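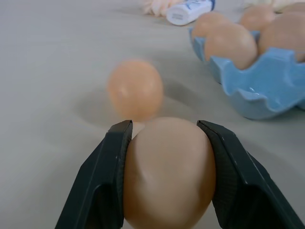
Chapter 4
Eggs: Shells, Sizes, and Safe Keeping

Pick up an egg and you are holding one of the best pieces of packaging ever made! A brown egg in a blue carton looks like the plainest thing in the kitchen, and yet it will keep us busy for a whole chapter. We will look at what the shell is made of, how it carries weight, why color tells you so little about taste, and how to get a dozen eggs from the store to the mixing bowl with every one of them whole.

What you will learn in this chapter

How the shell, the membranes, the white, and the yolk fit together
Why an egg rolls in a curve and what that means on a bare counter
How to fill, carry, and store a carton
How to check an egg before you crack it
The words in bold type on the chapter's vocabulary page

Before you start

You will need your notes from Chapter 3 (Milk and Cream), especially the page on proteins and heat. The white of an egg behaves a lot like the proteins you met there, and it is a real pleasure to see the same idea turn up in a new food. If you skipped the scalded milk activity, go back and do it first.

Opening story: the tray at the back door

When Socorro Cusi ran the breakfast kitchen at a small hotel, eggs came in every morning before it was light. Her first job was to open each carton and turn every egg a little with one fingertip. An egg that turned freely was fine. An egg that stuck had usually leaked and glued itself to the cup. "I could do a whole delivery while the coffee was brewing," she told us, "and I still do it at the store. My kids walk away from me."

Try her check the next time you open a carton at home. Go gently - you are only nudging.

A first look at the shell

The shell is mostly calcium carbonate, the same stuff as chalk. It is full of tiny pores that let air and moisture pass through. As an egg ages it loses water through those pores, and the air pocket at the wide end gets bigger. That is why an old egg stands up or floats in a glass of water and a fresh one lies flat on the bottom.

Shell color comes from the breed of hen. Brown eggs, even from one flock, can run from pale tan to a warm peach, and you may find several shades side by side. Inside, they are all the same food.

Now think about shape. One end is narrower, so an egg set down on a smooth table tends to roll in an arc. Put a folded towel down before you take eggs out of the carton, and store them with the narrow end down so the air pocket stays at the top.

Warm-up activity

Work with a partner. You need 2 raw eggs in the shell, a folded towel, and a table.

Hold one egg by its sides with light, even pressure and lift it an inch above the towel. Notice how little grip it takes. Set it down, let it rock, and sketch the path it follows. Then do the same with the other egg and compare your sketches. Wash your hands with soap when you finish.

Keep both sketches in your notebook. You will need them in Section 4.2, where we measure the curve.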